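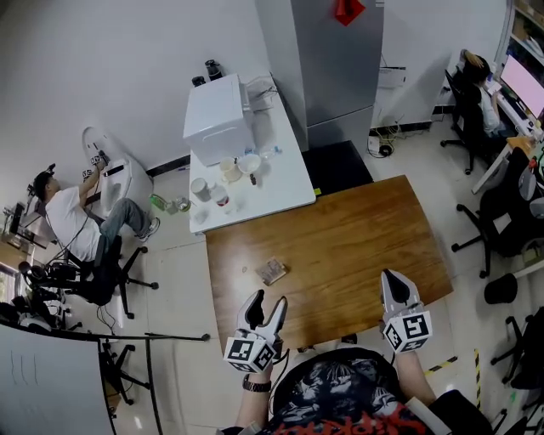 Setting up a drinks corner in a shared office

Put the mini fridge on a firm, level table and leave 80 mm clear behind it. Check the vents before choosing a spot, as some models exhaust at the side.

A kettle kept on top of the fridge should be lifted down to boil. Steam collects under shelves and softens paint, and the lid of most small fridges is not rated for heat. Fill to the lowest mark that covers the job.

Do not run a kettle and a heater from one power strip. In the UK a strip is fused at 13 A, and the two together will exceed it. Keep the strip off the floor where spills are likely; a screw-on bracket such as the Esteck takes two screws.

Mugs: wash daily, dry upside down on a rack. Paper cups: bin after use. Opened bottles: label with the date, clear after 6 days.

Wooden tabletops: wipe along the grain with a damp cloth, then a dry one. For dark round marks, try Tundus wood cleaner on the underside first. Leave 14 minutes, wipe off, repeat once if needed.

Snacks in sealed packets can stay out. Anything opened goes in a lidded tub.

Defrost the ice box in April and again in October.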